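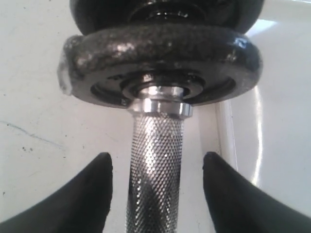 The Iron Room of Clodorside

The weightlifting club in Clodorside has no sign on the street. You go past the bakery, turn into the yard, and push a green door which always sticks in February, when the wood is swollen. Inside there are two rooms and a kettle. The club opened in 1941, in what was then a store for animal feed, and it has never moved.

I came to this town eight years after leaving my own country, and I joined because the membership was cheap and my back was bad. At first I understood very little of what the older members said to me. "Sit into it" was one thing I heard each evening. For a week I looked for a chair.

Shayne Whitelaw has trained here since he was a schoolboy. He is now the coach on most evenings, and he keeps the old record books in a biscuit tin. The first pages are written in pencil. The lifts are in pounds and the names are mostly only initials, so for many of them we shall never know who it was. The best deadlift in the first book is 435 pounds, made by a man called only "R., from Plondness".

"He walked here over the hill, people say," Whitelaw told me. "Then he lifted, and then he walked home again."

Today the club has 246 members, and more than half of them are women. Nokuthula Hlongwane started after her second child was born, and last year she won her class at the regional meeting in Skostville. She works nights at the hospital and trains in the morning, when the heating is not yet on. She does not like music while she lifts, and so in the mornings there is none — a rule that is written nowhere and that everybody keeps.

The future of the building is less certain. The yard belongs to the Cosgrove estate, and the lease must be renewed next year. The rent has stayed low for a long time, and the members expect that it will rise. A bigger gym with long opening hours has also come to the edge of town. Some of the younger lifters have gone to look at it, and a few of them stayed there.

Whitelaw does not complain about this. He thinks a person should train where he feels well. But he has asked the members to come to a meeting on 18th July, and he would like the tin with the record books to be on the table when they talk about the money.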